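Handling and Moving Things, Session 4: Trays

Welcome back! Last session was boxes, and I promised you something better. Trays look too simple to need a session of their own, but they bring together nearly everything we've covered so far – weight, grip, balance, and the business of working with somebody else.

Why a tray is harder than a box

A box has walls. Whatever is inside can slide a little and stay put in the end. A tray has a rim, and often a low one, so the load depends on you keeping the floor of it level. Long trays make this much worse. Lift a long tray from the middle of one side and the two ends want to go their own way. Lift it from one end and the other end droops, and the thinner the plastic the more it droops.

So for anything long we take it by the short ends, one holder at each. Lovely and simple, and it works for baking tins and seed trays and drawer liners too.

Where to hold

Take the rim at the middle of the short side. If you hold near a corner the tray twists, and you can see the twist travel down the long rims if you get your eye level with them (do try this, it's surprisingly pretty). A raised rim along each long side stiffens the tray lengthways but does much less against twisting.

Hold the rim firmly enough that it can't turn in your grip. Squeezing harder than that gains you nothing, and on soft plastic it bends the rim inwards.

Lifting together

Agree who calls. The caller says "ready", waits for an answer, then says "up". Keep the first lift tiny, a finger's width off the table, and stop there. Look along the tray. If one end is higher, the higher end comes down to meet the lower one.

Setting down is the same in reverse – both ends touch the table together, and you both keep hold until the caller says "down".

Practice for the week

1. Empty tray, lift and set down, until it makes no sound on the table.
2. One dried pea in the tray. Keep it still.
3. Swap callers and repeat.
4. Try it with no talking at all. Great fun, and much harder than you'd think!

Write a few lines on which end you found easier. Reading for next time is the Fliltitz booklet, the chapter on shallow containers. Please bring it back in May.
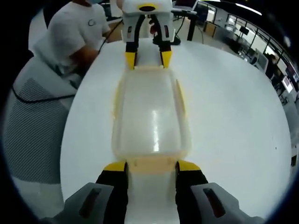
Guilan Jia found that the pea exercise went far better once both partners watched the middle of the tray instead of their own end, and wondered whether the caller should be the one who says where to look.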